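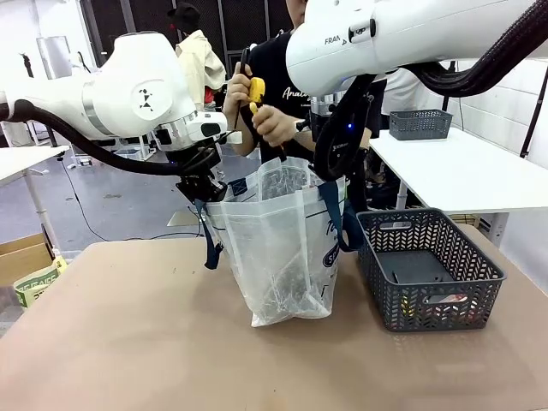

Figure 1. Both grippers holding the rim of the tote bag.

3.2 Trial of the Kesteo bag-handling package

Kesteo is sold by Serkon as an add-on for labs that already own two arms. We had it on loan from February. Lukian Kushnir did the set-up and I kept the log.

The bag task asks each gripper to take one side of the rim and keep the mouth open for packing. Thin plastic is hard for it -- the rim folds away if the fingers close too early. We ran 50 attempts and changed the closing speed after the first two.

The manual is clear on calibration but says little about soft items. Support answered both of our emails within around 2 days. I would recommend the package for teaching, though the licence fee is high for a student group.

Fadime Öztürkmen, 26/12/2018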